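The Last Parcel for Wusoseck

Toshiko Kubo had worked in the post office of Clekarmont for a long time, and she knew every box on the wall by its smell. Box 84 smelled of oranges. Box 11 smelled of nothing, and it was the one she thought about.

It belonged to a man named Shibata. He had rented it before she came, and he paid every March with coins in an envelope. In all those years she had never seen his face. Letters came for him from Wusoseck, always in the same green ink, and in the morning they were gone.

Then one winter the coins came, but the letters were not taken. First there were two, then five. Toshiko closed the little door on them each evening and felt like a person who closes the door on a hungry cat.

"Send them back," said her supervisor. "It is the rule."

"The rule says after thirty days," said Toshiko.

"It has been forty."

She did not send them back. She put them in her bag, which was against a much bigger rule, and she took the bus to the address that was written on the old rental card. It was 3702 Bruritero Street, on the other side of the city. She had never been so far on that line. The driver let her off beside a bakery that was closed, and she had to walk the rest of the way.

The house was narrow and had a blue door. A woman opened it, very old, with flour on her sleeves.

"I am looking for Mr. Shibata," said Toshiko. "I have his letters."

The woman looked at the green ink for a long time. Then she laughed, and she had to hold the door with one hand.

"I wrote those," she said. "My brother carried them to Wusoseck for me, when he drove the truck, and posted them from there. I wanted to get letters from somewhere. He stopped driving in the winter, and I hurt my knee, so I could not come for the last ones."

"And Mr. Shibata?"

"It was my husband's name. It is mine too. People at the post office always thought it was a man, and I did not correct them."

Toshiko sat in the kitchen and drank tea that was too sweet. The old woman opened the letters one after another and read them aloud as if she did not know what was in them. In one she described a river. In another she complained of the price of fish, and asked herself when she would visit.

"Did you ever go there?" asked Toshiko.

"To Wusoseck? No. It is 300 kilometers."

When Toshiko walked back to the bus it was already late, and she had missed two of them. She did not mind it. She was thinking what color of ink she would buy.

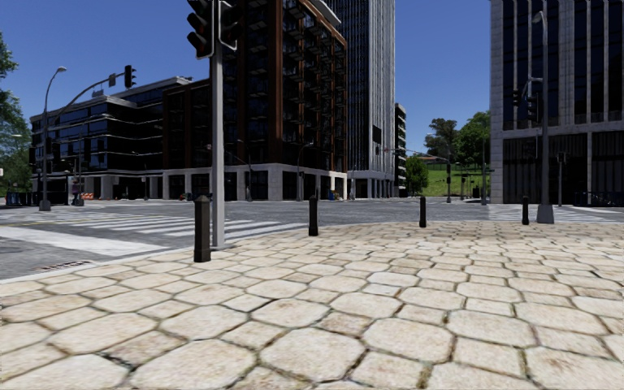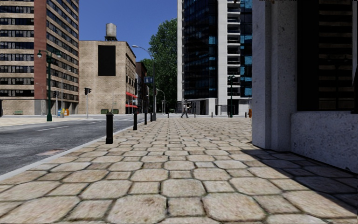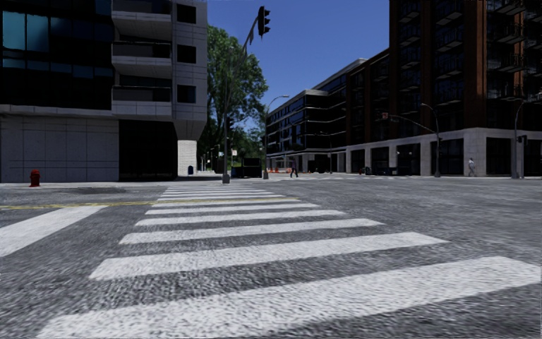 The walk back to the bus.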